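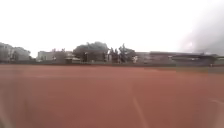 Drimonico @drimonico

1/ Some notes on marking white lines with water-based paint, as I get asked for ratios most weeks and the answers are scattered over old posts. This covers grass pitches only. Hard courts and tracks need a different product.

2/ Dilution first. The tin gives a range. I start at the strong end for a first mark of the season and go weaker on overmarks. If the line looks grey an hour later, the mix is too thin or the grass was too long.

3/ Cut before you mark. 25 mm or under for football. Paint sits on the top third of the leaf, so anything you mow off afterwards goes in the box with the clippings.

4/ Strain the mix. A pair of old tights over the bucket does the job. Most blocked nozzles I get sent at Prelport are dried skin from the lid of the drum.

5/ Pressure. On the Yeoman I run it lower than the handbook suggests and walk slower. High pressure gives you overspray on both edges and a line that measures wide. Check the width with a tape at the start and end of each long side.

6/ String. Use it for every straight line on the first mark, whatever your eyesight is like. Braided, not twisted. Twisted string stretches in the damp and you get a bow in the middle of the touchline.

7/ Square corners: 3-4-5 triangle, scaled up as far as your tape allows. 9 m, 12 m, 15 m is comfortable for one person with pegs. A small triangle gives you a small error at the peg and a large one at the far goal.

8/ Then check the diagonals. If they differ by more than 50 mm, move the pegs before any paint goes down.

9/ Quantities. Last season I got through 81 litres of concentrate on two pitches, overmarked weekly. The first marks took 14 of those. Your figure will depend on grass cover more than anything.

10/ Weather. Dry leaf, light wind. I mark on Friday evening for a Saturday morning kick-off. Dew at 6 a.m. is the usual cause of footprints down the centre line.

11/ Cleaning. Flush with clean water until it runs clear, then take the nozzle off and leave it in a jar. The Grereo tips are a push fit and the seal perishes if left in neat paint.

12/ Do not use creosote, weedkiller or lime in place of paint. I still see all three suggested.

13/ Correction to 5: that is for the older Yeoman with the hand pump. The battery one has a fixed setting, so adjust walking speed only.

14/ Goal areas and penalty spots next week.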